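Clakley Textile Testing
About us

Clakley is an independent laboratory testing woven, knitted and coated fabrics for household and contract use. Most of our work concerns colour fastness, abrasion resistance, seam strength and dimensional change after washing. We do not manufacture, dye or sell cloth, and we hold no stake in any firm that does.

The laboratory was set up by Heledd Morgan and Trefor Watkins, who had previously worked together in the finishing department of a weaving mill. It began with one abrasion machine and a light cabinet. There are now 29 staff on a single site, divided between physical testing, wet testing, colour assessment and reporting.

What we test

Physical testing covers tensile and tear strength, pilling, snagging, seam slippage and abrasion. Specimens are conditioned for at least 24 hours before any measurement is taken, and the temperature and humidity of the conditioning room are logged throughout. Results are reported per specimen as well as by mean, so that a client can see the spread.

Wet testing covers washing, water, perspiration and rubbing. Wash loads are made up with standard ballast and run on machines reserved for test work. Shrinkage is measured between marked points in warp and weft (or wale and course for knits) after the number of cycles agreed on the order form.

Colour assessment is carried out by two trained assessors working separately. Where their grades differ by more than half a step, a third assessor grades the specimen and all three grades are kept on record. Instrument readings are available on request but do not replace the visual grade.

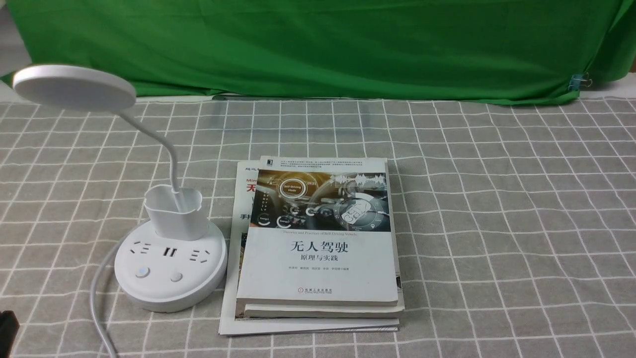
Grid-patterned tablecloth and green cloth backdrop, with a white desk lamp.

Samples and turnaround

We need a full-width piece for most programmes, cut at least 1000 mm long and taken clear of the selvedge end of the roll. Smaller pieces can be accepted for single tests. Please mark the face side and the warp direction. Samples received before noon are booked in the same day. Standard turnaround is 6 working days from booking in, except for light fastness, where exposure time depends on the grade required.

We handle over 200 sample sets in a normal month. Untested remnants are stored until the report has been accepted, then returned or recycled as instructed - the order form has a box for this.

People

Heledd Morgan is technical director and signs all reports on coated fabrics. Bayu Jugah runs physical testing and looks after calibration. Iara Cabral leads colour assessment and trains new assessors. Rhun Griffiths manages sample reception and is the first contact for queries about orders in progress. Trefor Watkins has stepped back from daily work but still reviews test methods.

Visits

Clients may visit by appointment on any weekday except Monday, when the machines are checked. Other clients' samples are covered or moved before a visit, and photography is not allowed in the test rooms.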